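Hydraulic breaker loses stroke after 14 minutes
Forum: Handheld Hydraulic Tools > Troubleshooting

kcaron_util
Posted 13th May
Cemov breaker on a Grolstead power pack, 8 gpm circuit, relief set at 2,000 psi. Cold start is fine. After 14 minutes of steady work the blow rate drops off and the return hose gets too hot to hold. Let it sit through lunch and it comes back, then does the same thing again. Fluid is clean and at the full mark. Filter was changed in October. Couplers are flush face, all the same size. Where would you start?

wako_m
Flow meter with a load valve, at the end of the hoses, with the oil hot. Take a reading at no load and another with the valve closed down to working pressure. If the flow falls off badly between the two, the pump is slipping internally. Cold readings won't tell you anything useful with this symptom.

LVisser
I'd look at back pressure before renting a meter. Put a gauge in the return line at the tool. A coupler poppet that only opens partway will heat the oil and slow the piston, and it looks the same as a tired pump from the operator's end. How long are your hoses, and did anyone add an extension?

kcaron_util
There is an extension, yes. Two sets coupled together because the pack has to stay out on the road. Same inside diameter all the way through.

LVisser
Then you have an extra pair of couplers on each side. Take the extension out and repeat the test before you spend any money.

wako_m
Disagree on the order. Extra couplers raise back pressure from the first minute, hot or cold. If anything it's worse cold, when the oil is thick. He says it runs fine cold. That is leakage past clearances as the oil thins out, in the pump or in the tool.

LVisser
Back pressure makes heat, heat thins the oil, thin oil leaks past the clearances. You can have both. Pulling an extension is free.

asna_shif
What grade of oil is in it? We had a Gebretsadik pack filled with a light winter oil that did this every warm afternoon. Drained it, put in the grade on the plate, and the trouble stopped. Also check the cooler fins. They pack up with concrete dust from the back side, where you don't see it unless the shroud is off.

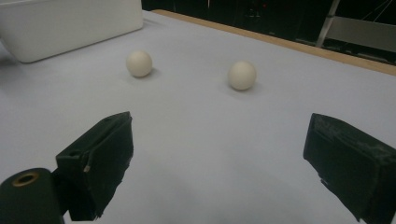 kcaron_util
Cooler is clean, I had the shroud off last week. Oil grade I can't swear to. The drum in the shop has no label left. I'll drain it and refill from a sealed pail so that's out of the picture.

letay_mk
Check the relief valve while you're at it. If it's cracking open early, part of your flow goes straight back to tank as heat. Feel the valve body against the line next to it. A much hotter body means it's passing oil.

wako_m
Agree with that one. Don't turn the relief up to compensate, though. The tool has its own limit and the seals will go.

kcaron_util
Pulled the extension and changed the oil. It now runs longer before it fades, but it still fades. Relief body is the same temperature as the line. I have a flow meter on loan from the Skindby counter and will test at the hose ends with the oil hot.

LVisser
Post both readings, loaded and unloaded, and the oil temperature with them.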